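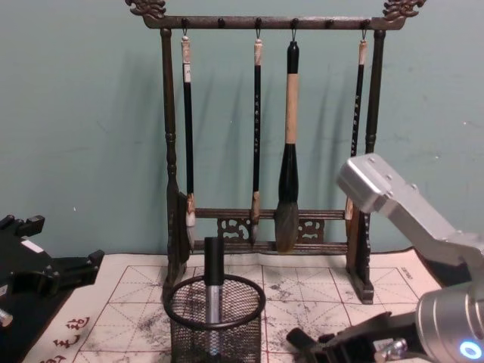 I came to brush calligraphy the way I come to most hobbies, by spending money on it before I knew how to do it. My first set arrived in April, and for months I kept the brushes lying in a kitchen drawer next to the takeout chopsticks (please don't do this!). They bent. They shed. One of them dried into the shape of a comma and stayed that way.

So I got a rack. I found it at Tikis, the secondhand place in Lornbridge, on the shelf behind the lamps, and I fell for the dragons before I even checked the price. Two of them, curling up off the ends of the top bar, with all that scrolly openwork that collects dust like you wouldn't believe. I clean it with an old toothbrush and a lot of muttering.

It has six hooks and I own 4 brushes worth hanging, so there are two spots free and I think about them more than I should. The big one with the fat head is my favorite. It cost more than the rest put together, and I use it for single characters, the kind that fill a whole sheet. The skinny one is for when I'm feeling patient — a rare mood in my house.

Hanging them tip down changed everything for me. I rinse in cool water, no soap, squeeze the bristles gently with a paper towel, shape the point with my fingers and up they go. Overnight is usually enough, though the big one wants an extra day in winter. I keep the rack right on my practice mat so I see it whenever I walk by, and I'll often sit down for ten minutes that turn into an hour.

Paper is where the money goes now. I buy the cheap practice stuff from Trarkier, some 300 sheets at a time, and most of it ends up in the recycling by the end of the season. My first character was Ma, horse, and I must have painted a whole herd before one of them looked like it could stand up. I taped that one to the fridge and it's still there, a little splashed with soup.

We use cookies to improve your reading experience. By continuing to browse, you accept our cookie policy.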